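Wimer | Clavamon 9 – Frequently Asked Questions

Home > Support > Clavamon > FAQ

Last updated August 2021

Clavamon 9 is now available to all customers with an active maintenance plan. The questions below are the ones our support desk has received most often from users moving up from Clavamon 8 or trying the program for the first time.

What is Clavamon?

Clavamon is a desktop program for designing and checking filters, couplers and matching networks for radio and microwave work. You enter the specification, pick a topology, and the program returns a starting design with its calculated response. The design can then be adjusted by hand or sent to the optimizer.

What is new in version 9?

The topology library now holds 1207 entries, including 51 that were not in the previous release. Most of the new ones are planar filters and compact couplers. The optimizer has been rewritten and can now work on several goals at once. The plot window can be split, so that return loss and group delay can be viewed side by side.

Is the upgrade free?

Yes, if your maintenance plan was active on the day of release. If your plan has lapsed, you can renew it from your account page and the new license file will be sent by email.
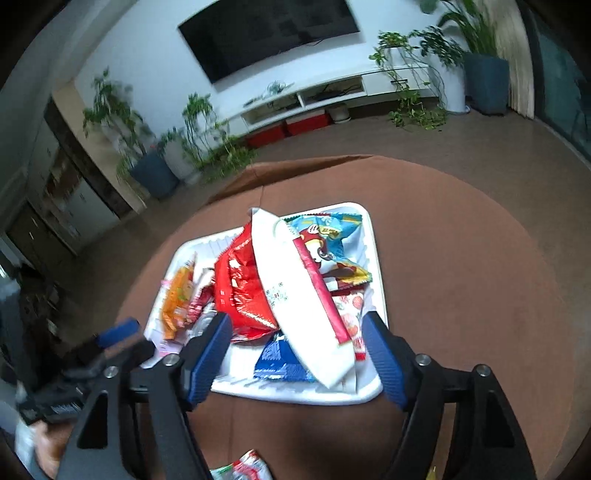

Snacks on a tray

Can I open my old projects?

Projects saved in Clavamon 7 or 8 open directly. The first time you save one, the program writes it in the new format and keeps the old file next to it with the extension .bak. Projects from version 6 or earlier have to be opened and saved in version 7 or 8 first. If you no longer have either one installed, send the file to support and we will convert it for you.

Version 9 projects cannot be opened in version 8. Colleagues who have not upgraded can still use exported Touchstone files.

Can I have both versions installed?

Yes. Version 9 installs in its own folder and does not touch your version 8 settings. User-defined materials are not copied across automatically – use File > Import > Materials and point to the old library.

Does Clavamon still work with Drustico?

Yes, but you need the new Drustico link, which is a separate download. The old link will load without an error message and then fail when you export a layout. Remove it before installing the new one.

What is the Lo edition?

Clavamon Lo is the reduced edition for students and occasional users. It has the same interface and the same calculation engine, with these limits:

300 topologies from the library
One optimizer goal at a time
No Drustico export
One saved layout per project

Projects made in Lo open in the full edition. A full project opens in Lo as read-only if it uses anything outside those limits.
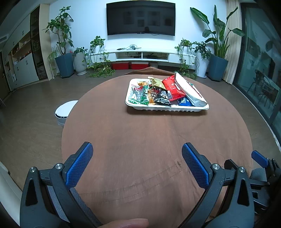 Tray on the living room table

How do I move my license to another computer?

Open Help > License on the old computer and choose Release. Then install Clavamon on the new one and enter your key. If the old computer no longer starts, write to support with your key and the name of the machine, and we will release it from our side.

The optimizer stops early. Why?

Check the step limit under Options > Optimizer. Projects carried over from version 8 keep their old limit, and it is often too low for several goals. Also check that no two goals contradict each other over the same frequency band. The log window lists the goal that was furthest from its target when the run ended.

My plots look different from version 8

The default frequency spacing is now logarithmic for sweeps wider than a decade. To go back to linear spacing, right-click the axis and choose Spacing. The calculated values are the same in both cases.

Is there a Linux version?

Not at present. A test build is planned for September, and customers who want to try it can sign up from the account page. The test build will need its own key.

Where do I report a problem?

Use Help > Report, which attaches the log and your version number. Please add the project file if you are able to share it – without it we can usually only guess at layout problems.

Related pages: Release notes | Installation guide | Drustico link download | Compare editions | Contact support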